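Hiltonum: a data card for the learner driver hazard clips

Release notes and general grumbling, last touched in May
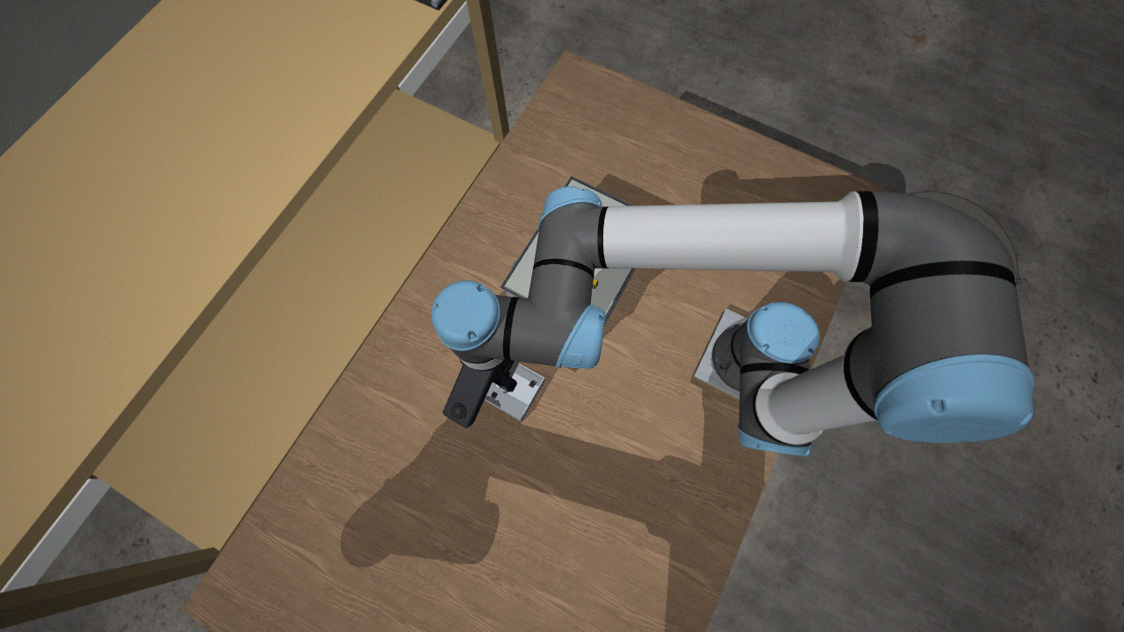
What is Hiltonum for?
Hiltonum is a set of short driving situations for people who build practice tools for learner drivers. Each one puts the learner behind the wheel a few seconds before something goes wrong on the road, and records what a reasonable person ought to have noticed, and when.

What you get

The release holds 467 situations. Each runs for 15 seconds, except the roundabout ones, which run for 30, as fifteen seconds at a roundabout is mostly spent waiting for a ute to make up its mind. Every situation comes in its own folder with a road layout file, a traffic file, a sound file and a small text file called hazard.txt. Read hazard.txt first. Several people have written to tell us the set has no answers in it. The answers are in hazard.txt.

Where the situations came from

Thaddäus Haslinger taught people to drive for a long time and kept notebooks. The notebooks are the source for nearly everything in here. He wrote down what the student did, what the other driver did, and often what he himself said, which we have left out. Elaine Pimentel turned the notes into road layouts and argued with him over the details, mainly lane widths.

No real crash is recreated. Street names are made up, and the number plates don't follow any state's format. If a corner looks like one in your town, it's a corner, and there are only so many ways to build one.

The three towns

All situations are set in one of three places.

Moledetti is the suburban one. Driveways, school zones, wheelie bins, a great many parked cars with somebody about to open a door. Beginners should start there and will find it annoying.

Leite is country roads. Gravel shoulders, low sun, kangaroos. The kangaroos were redone after the first release, in which they looked both ways.

Madent is the city centre, with trams, cyclists, delivery vans and one multi-storey car park that we regret.

Fields in hazard.txt

town: one of the three names above, lower case.
light: day, dusk, night or glare. Glare is its own thing and shouldn't be lumped in with day.
first_clue: the time, in seconds, at which the hazard can first be noticed by someone paying attention.
too_late: the time after which braking won't help at the posted limit on a dry road.
what: a plain sentence saying what the hazard is.
haslinger: a rating from one to five of how often he saw students miss it. Five means nearly all of them. This is one man's opinion and should be treated as such, although he would dispute that.

Times start at zero when the picture appears. The car's speed is fixed up to first_clue, and from then on the learner has control.

Getting it running

Unpack the archive somewhere with no spaces in the path. The loader copes with spaces on some machines and sulks on others, and we haven't found the pattern. Run check_all before anything else. It prints one line per folder and stops at the first one it dislikes. A headset is optional. Everything works on an ordinary monitor, with mirrors drawn in the corners.

If you do use a headset, keep first sessions short. The car park ramp in Madent goes round and round, and so will your learner.

Known problems

The tram bell in Madent plays twice if the learner brakes early. Some learners have worked out that a double bell means they did well.

Rain is missing. There's a wet road setting, but it only changes the braking distance, so the road looks bone dry and behaves like soap. Leave it off unless you're feeling cruel.

Left and right mirrors are swapped in a handful of the Leite night situations. Elaine has a fix. It'll be in the next version, along with a proper indicator sound to replace the current one, which is a pen being clicked.

Everyone drives on the left. There's no switch for the other side and mirroring the files makes the signs unreadable.

What not to do with it

Don't use the scores to decide who gets a licence. Don't use them to decide who pays more for insurance either. The situations were picked because learners find them hard, so they say very little about how often such things happen on a real road. A good score means a person is good at these situations. We've watched someone score 200, the highest possible, and then back into a letterbox on the Saturday.

Licence and contact

Free for teaching and research, with credit to Hiltonum. Ask before selling anything built on it. Bug reports should give the folder name and what you expected to happen. Complaints about the lane widths go to Elaine, who has heard them already.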